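Hello Mahlet, a quick update on the shared ledger trial for June. We've now got 224 supplier invoices on it, all from the Kirkport branch, and the two banks can see the same record at the same moment (a first for us!). Assefa signed off the access rules, so that's one long argument over.

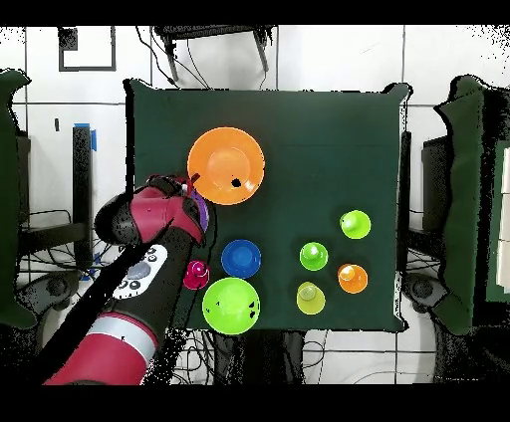

The slow bit is still Oseck. Their payments system sends dates in its own format and our node rejects them, so I've been fixing those by hand, 40 so far, which I don't fancy doing all summer. Nunitz have promised a patch and I'm chasing them most mornings.

Spending is on track, apart from an extra £300 for the security certificates. I'd like to bring Oseck's loan desk in next, if you're happy for me to release the second payment.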